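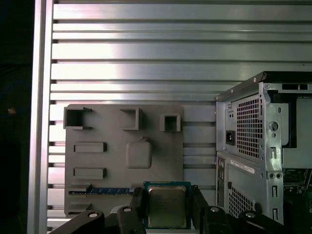

I went to the Skirlow open day in May 2025 expecting a show, and I'm happy to say I didn't get one. I'd seen enough dancing robots. What I wanted was a robot doing a dull job with small parts, and this one had a processor to deal with, plus a gray printed board and an old desktop tower to work around.

I loved it! Liam Gilmartin thought I was nuts (he lasted two minutes and went off to find coffee). But I think demos should be like this – slow and a bit fussy, with a job you can judge for yourself.
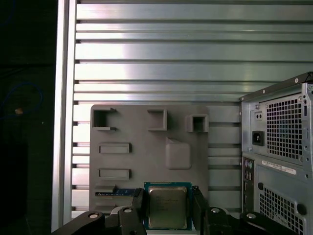 Drorkent Makers Club – Visits and Outings

Sorcha Horgan and I argued about it the whole drive home. She says a visitor needs a story, or they'll tune out. Maybe so, but I've put processors into sockets by hand and I still hold my breath every time.

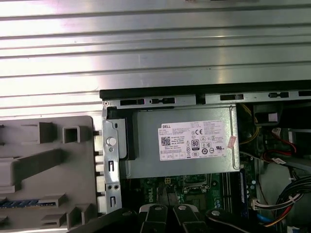

And a real computer is a mess inside, wires everywhere, so I'd much sooner watch a gripper near one of those than in some spotless display. If Skirlow does another day in October, I hope they keep the music off and let people stand there as long as they like. I'll be bringing a folding chair, and Liam can bring the coffee.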